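Stasidetti Roda review: can a tabletop robot arm tidy up after you yet?

Tested by Murray Marchand
Home and workshop, August

I have wanted a machine to put things away for me since I was small enough to be told off for not doing it myself. So when the Roda arrived from Stasidetti I cleared the bench, sent everyone else out of the room and had it bolted down before lunch. It's a single arm with a two-jaw hand, meant to stand on a table or a worktop, and it costs £1,428 with the short mount and one set of pads. You show it a job by hand, it has a go, you correct it, and after a few rounds it does the job alone. Or that's the idea!

I've had it long enough now to know which parts of that I believe, and I'm much more cheerful about it than I expected to be.

Setting it up

The base plate takes four bolts and the spanner is in the box. The cable is a bit short (mine only just reached the socket, and I ended up moving the bench instead of hunting for an extension lead). The software installs without fuss, asks you to wave the arm through its full reach, and then draws a rather lovely little map of where it can and can't go. Mine got it wrong the first time and thought the far corner of the bench was out of bounds. The second go was fine.

The printed guide is thin. If you buy one, skip straight to the long set of notes by Lingyun Meng on the owners' pages, where the grip settings are explained properly, with the numbers that the guide leaves out. I'd have saved an entire evening.

What I asked it to do

No demo tricks, just the jobs I'm sick of. Pairing socks. Putting cutlery back in the drawer. Sorting mixed screws into tubs. Moving small parts into storage bins and then moving the bins. Wiping down a worktop. My neighbour Weidong Song runs a small repair shop and let me try it there as well, on his tray of odds and ends at the end of the day, which is a far tougher test than anything in my kitchen.

Cutlery first, as it's the job everybody asks me about. Spoons are brilliant. It picks one up by the handle, turns it and lays it down in the right slot with a sort of primness that made me laugh out loud. Forks are nearly as good. Knives it treats with great suspicion, and anything nested (two spoons cuddled together, say) gets picked up as one thing and put away as one thing, which I suppose is what I do too when I'm tired.

Socks, no. It can lift a sock and it can put a sock down. It cannot find the other sock, or not often enough to matter. I gave it a whole wash load and then did the rest myself while it was still thinking about a grey one.

Screws were the surprise. With the fine pads on, it worked through 400 of them at Weidong's, and the only ones it put in the wrong tub were a handful of brass ones so close in length that I had to get the ruler out to check. It is slow. You could make a cup of tea, drink it and wash up the mug while it does a row. But it carries on after you've gone home, and that changes the sums completely.

Wiping the worktop was somewhere in the middle. Long, even strokes, very good in open space, hopeless round the taps. It has no feel for a dried-on splash and will pass over it with the same gentle pressure as everywhere else — a human would lean on it.

Bins and boxes

This is where I spent most of my time, because putting things in boxes and putting the boxes somewhere is most of what tidying is. I tried cardboard, wire baskets, solid tubs and see-through plastic.

Solid tubs with a chunky rim are easy. Wire baskets are fine as long as a jaw doesn't end up poking through the mesh. See-through plastic is a different story. The arm judges where things are by looking, and a clear or tinted wall with shine all over it is a very confusing thing to look at. The textured sort is hard going too, with ripples of light along the rim and across the bottom. On a bad run the Roda would close its jaws on thin air just short of the wall, pause, and try the same bit of air again.

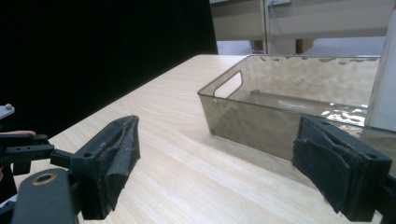 Smoky plastic bin with a cut-out handle, jaws open. Note the wear on the pads.

Two things helped. The first was aiming for a handle hole if the bin has one, as a cut-out gives the arm a proper edge to go for. The second was softer, even light. I turned off the lamp over the bench and its success with tinted bins went up straight away. Guangming Kang, who mends packing machinery and has more patience than I do, suggested a strip of matt tape along the rim, and that works so well that I've now done it to every bin in the house.

Full bins are beyond it, by the way. Empty or lightly loaded, yes. Anything with a decent weight of bolts in the bottom tips as soon as it leaves the table.

Pads, noise and other niggles

Budget for pads. The soft facing is what gives any arm like this its grip, and it gets scuffed and frayed with use. Changing a set takes minutes. I'd like to see a second set in the box at this price.

Noise is a low whirr, fine in a workshop, a touch annoying in a kitchen while the radio's on. The stop button is big and red and works instantly, full marks there.

How it compares

I borrowed a Cui from Mingxuan Liao for a weekend. It's quicker and handles weight better, but teaching it a new job is a slog and I gave up on the cutlery altogether. The Usholm is cheaper and really only suits sorting. For mixed household jobs I'd take the Roda over either.

Should you get one?

For a small workshop with dull, repeated sorting, I'd say yes, go and try one. Weidong is already asking when he can have mine back on his bench. For the home it's still a treat for keen people, and you'll spend more time teaching than you save for the first month at least. I'm keeping it, though. I love it.

Sorting small parts: 5 out of 5
Cutlery: 4 out of 5
Bins and boxes: 3 out of 5 (4 with tape)
Wiping down: 3 out of 5
Socks: 1 out of 5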